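About Zundico

Welcome, and thank you for stopping by! Zundico is a small candy shop on Hosby Street, with a packing room at the back and a front counter that is always a little more crowded than we mean it to be. We sell wrapped sweets by the scoop, by the bag and by the jar, and of all the things we do it's the jars that people seem to write to us about, so we'll spend most of this page on those.

The shop was started by Aroha Ellery, who had been selling candy from a folding table at the Mudgway market and got tired of carrying it home again in the rain. Her old neighbor Raghavendra Ramasamy came in to help with the books for one month and has been here ever since (he will tell you he is still thinking it over). Olga Echevarría runs the counter, and Rangi Tomoana and Mitsuko Tanabe look after the packing. There are 5 of us altogether, and we carry 41 kinds of wrapped candy, with the list changing a bit whenever Olga finds something she likes better.

Now, the jars. We are very fond of the ones with a domed orange lid full of little holes, where the lollipops stand up on top by their sticks and the rest of the candy fills the clear part underneath. It's a cheerful thing to have on a reception desk or a kitchen table, and children go straight for the top of it every time. Purple and pink heads look wonderful against the orange, we think, though a white wrapper with red on it has its fans here too.
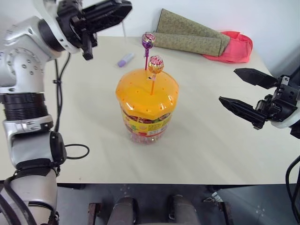
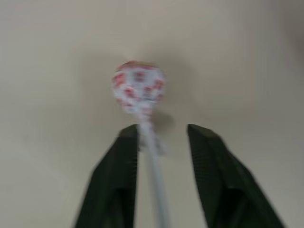
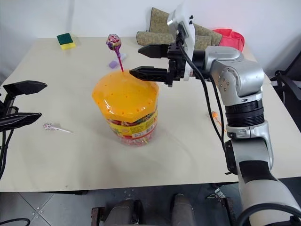 We get asked a good deal how to keep a lollipop jar looking nice once it's home, and our answer is a pretty plain one. Push each stick straight down and give it a small turn as it goes in. Start in the middle of the lid and work outward, so the tall ones don't lean on the short ones, and keep the jar out of a sunny window. If the lid gets sticky, lift it off and wash it in warm water with a soft sponge, then let it dry all the way before it goes back on. Mitsuko likes to leave hers overnight.

For parties, schools and offices we make up larger orders, and we're happy to match colors if you tell us what you have in mind. Please give us 8 working days for anything over a dozen jars, and more than that in May, when the school fairs all seem to land on top of each other. We also refill! Bring back any jar you bought from us, clean and dry, and you'll only pay for the candy.

You'll find us at 1619 Hosby Street, next door to the Ravix shoe repair, with parking around the side. Come in and say hello, even if it's only for one lollipop. Aroha is usually at the back, but she can hear the bell.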